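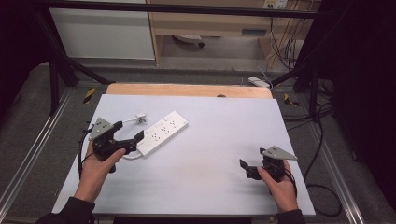
Lamont six-socket power strip, white

I've had one of these on my own bench since November, and it's the strip I reach for first, so I'm happy to finally have it in the shop! It has six sockets on the top face, in two rows of three, and a white cord with a small white plug.

I like the two-row layout more than I expected to. My old strip was a single long line of sockets and it hogged the whole back of the desk - this one tucks in next to the monitor and I still get my lamp, laptop, speakers and phone charger into it (with room left over for whatever Jessie brings in that morning).

A few things people email me about:

Cord length is 52 inches. Fine from a desk down to a wall outlet, a bit short if you're going across a room. Please don't chain two strips together to get there, just ask me about the longer Skorcombe one.

Big square chargers will cover a neighboring socket. Put them at the ends and you'll usually be OK.

There's no surge protection in this model. If you want that, look at the Gilletti, which costs a little more.

To clean it, unplug it first, then wipe it with a dry cloth. White does show dust, and mine gets a wipe whenever I remember.

Comes in white only for now. Orders of 4 or more ship free, and Kirsty packs them every afternoon at 3. Questions about bulk orders for offices or classrooms go to Gregor Paterson at the front desk.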